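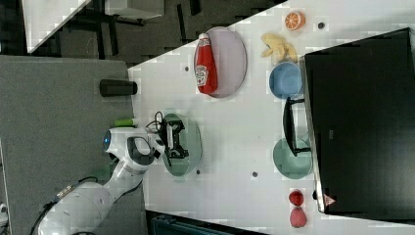 Arm with parallel gripper over a round plate, table setup.

Piltico Gripper Cable, replacement

Service notice: cables shipped before May can wear through where they loop out at the top of the gripper. Sodar logged the first fault at nearly 2,000 cycles. The fingers stop responding partway through a close and may drop the part - keep hands clear and cut power before touching the connector.

The new cable has a thicker jacket and is tested to 4,000 cycles. Fits all Piltico parallel grippers. Length 65 cm.

Returns: Eino Keskinen, Parts Desk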